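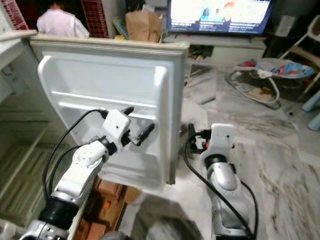 Open day at the Grarileo reuse works, Kumosbridge

Getting there

Kumosbridge station is on the slow line and the trains in July were running to a reduced timetable, so it is worth checking before you set off. From the station you turn left, go under the bypass and follow the river path until you reach the old maltings. The works is behind them. There is a car park but it was full by ten in the morning and cars were being sent to the school field. The 472 bus stops at the gate.

Entry was free. You gave your postcode at the desk and were handed a paper wristband with a tour time on it. Mine was 11.20, so I had time for a tea from the van and a look at the shop.

The shop

The shop is the part most people in the town know. It sells what the works has mended: washing machines, cookers, bicycles, lamps, some furniture. Prices are written on brown labels with the date of the last safety test. I noted a tumble dryer at £85 and a decent standard lamp at £12. Delivery inside the ring road is extra and you have to arrange it at the till, not by telephone.

The books at the back are not tested or sorted in any way. I bought a road atlas.

The tour

Each group goes round with a guide from the works staff and it takes the best part of an hour. We started in the receiving bay, where goods are weighed and given a number. The guide said a lot of what comes in is turned down at this point. The usual reasons are a missing plug, water damage, or a model for which no parts can be had. Rejected goods go to the metal merchant on the other side of the river.

The washing machine benches were the busiest. One fitter was changing a drum bearing and explained each stage as he went, which held everybody up, and the guide had to move us on. He reckoned bearings and carbon brushes account for most of his week. He also said people use far too much powder, and showed us a dispenser drawer that bore him out.

Next was cold goods. A fridge that has been moved has to stand upright before it is switched on, and we were told they allow longer than the handbook says. After that the door seal is checked by shutting a strip of paper in it and pulling, at each corner and halfway along every side. If the paper slides out easily the seal is warmed with a hairdryer and pressed back into shape, or replaced. Shelves and door trays are washed separately in a sink. A woman in our group asked about smells and was told bicarbonate of soda, left overnight, and then again if need be.

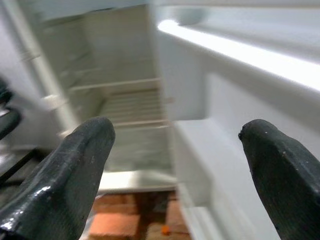 A white fridge with the door open.

Anything that needs the gas circuit opened is sent out to Alipour, a licensed firm in the next town. The works does not have the certificate for it and the guide did not think they would apply, given the cost of the recovery equipment.

We finished upstairs in the small electricals room, which was hot. Toasters, kettles, radios. There is a rack of salvaged knobs and switches in old tobacco tins, all labelled by hand, and I could have stayed there a good deal longer. The Rernik shelf in the corner is for a make of radio produced locally until the factory closed, and people still bring them in. None of those are for sale.

Questions at the end

Back downstairs there was a short session in the canteen. Somebody wanted to know whether it was better to keep an old fridge going or buy a new one. The answer was that it depends on the age and on how it is used, and that a plug-in meter left on for a full week will tell you more than the label will. The works lends these out for a £5 deposit.

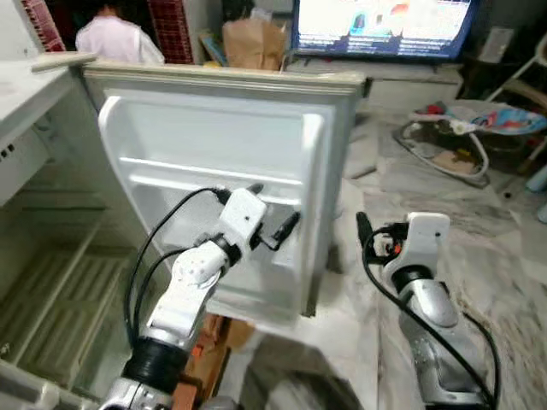 The other thing they suggested was to defrost properly, to keep the back of the cabinet clear of the wall, and to pull it out twice a year and brush off whatever has collected there. I went home and did mine and it was well overdue.

There was also a question about guarantees. Large goods carry four months and small ones two. You need the brown label as proof, so do not throw it away.

Practical notes

The stairs to the upper floor are steep and there is no lift. Those who could not manage them were offered a second look at the cycle workshop. Toilets are in the yard. The van took cash only. The organisers had allowed for 200 visitors across the day and stopped giving out wristbands shortly after lunch, so come in the morning if they run it again.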